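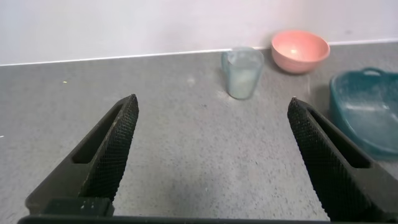 *Floor, October 9, 2023.*

## Nirura Lu spray mop, seven months in

Bought in March from Handmont, the big one by the ring road. £19, down from something sillier. Wanted a mop I could grab after tea without filling a bucket. That was the whole wish list.

Quick version: good mop, bad bottle, pads are a racket. Three and a half stars if I could do halves.

**Putting it together.** Handle comes in four bits that click. Third bit didn't want to click. Leaned on it, it clicked, has never come apart since so it lives behind the door at full height. Was supposed to go in the cupboard under the sink. Oh well.

**The head.** Best part by miles. Flat, wide, swivels right round, gets under the cooker and along the skirting. Lies down flat enough for under the sofa too, if you crouch a bit. My old string mop just shoved crumbs into the corners and left them there. Still sweep first with this one, mind. It'll drag grit about if you dont.

**The spray.** Trigger on the handle, fine mist out the front. Reaches further than you think so watch the fridge. First month lovely. Then it started dribbling from the left side only. Soaked the nozzle in vinegar overnight, came back fine, went again in July. Soaked it again. I think our water is the problem more than the mop but the leaflet could have mentioned it.

**The bottle.** Box says 700 ml. Does the kitchen and hall, then I'm refilling for the bathroom. Cap is a tiny thing and wet hands can't shift it. I use a rubber glove. Also it drips when you pull it out of the clip, every single time, on the bit you've just done.

**Pads.** Two in the box. Wash well at 40, no softener, dry on the radiator by morning. One has gone thin at the front edge where it hits the skirting. Nirura's own spares cost nearly as much as the mop!! Letex ones fit if you don't mind a bit of overhang, and they're thicker, and they come in a pack with a decent number in. Get those. Velcro on the head still grips, was worried about that.

**Noise.** Squeaks on the push, not the pull. WD-type spray sorted it for a week.

**What I put in it.** Warm water and a small squirt of washing up liquid. Too much and you get footprints showing, learned that teh slow way. Leaflet says no bleach.

Handmont had the longer handled version last time I was in. Would have had that one, my back says. Otherwise would buy again at £19, wouldn't at full price.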